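Kudmont-Vergleich

Der Kudmont-Vergleich ist ein Prüfverfahren für Endeffektoren zweiarmiger Roboter, die mit biegeschlaffen Materialien, vor allem Textilien, umgehen. Entwickelt wurde er von der Arbeitsgruppe um Liam Mac Carthaigh. Bewertet werden Greifer und zugehörige Regler; Arm und Kamera bleiben innerhalb einer Versuchsreihe unverändert.

Aufbau

Der Prüfling arbeitet in möblierten Wohnräumen oder in deren Nachbau. Die Grundaufgabe besteht darin, getragene Kleidungsstücke von einem Stuhl aufzunehmen und in einen Toplader zu überführen. Die Textilien liegen ungeordnet übereinander – ein vorheriges Auffalten ist nicht zulässig. Eine Kamera am Kopf des Roboters zeichnet jeden Versuch auf.
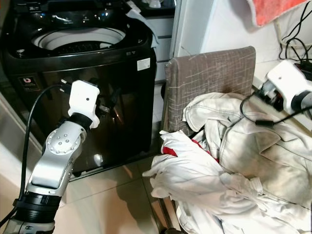
Gewertet wird ein Griff, wenn genau ein Kleidungsstück angehoben und über der Trommelöffnung losgelassen wird. Mehrfachgriffe gelten als Teilerfolg, Kontakte mit dem Maschinengehäuse werden gesondert protokolliert. Ein vollständiger Durchgang umfasst 100 Griffe je Greifer und Regler.

Ergebnisse

In der ersten Reihe wurden die Parallelgreifer Clarkis und Selton sowie der adaptive Greifer Hägglund verglichen. Von insgesamt 1309 Griffen einschließlich der Vorversuche wurden 798 als erfolgreich gewertet. Der Hägglund-Greifer erzielte bei dicken Stoffen und Kragenpartien die höchste Quote, verlor jedoch dünne Lagen häufiger als die beiden anderen Modelle. Beim Selton-Greifer traten überwiegend Mehrfachgriffe auf. Der Wechsel von Positions- auf Kraftregelung verringerte die Gehäusekontakte bei allen drei Modellen, verlängerte aber die Taktzeit.

Kritik

Bemängelt wird vor allem die geringe Wiederholbarkeit der Ausgangslage. Auch die Kabelführung am Handgelenk, die den nutzbaren Drehbereich einschränken kann, geht nicht in die Bewertung ein. Eine überarbeitete Fassung sieht dafür einen eigenen Messpunkt vor.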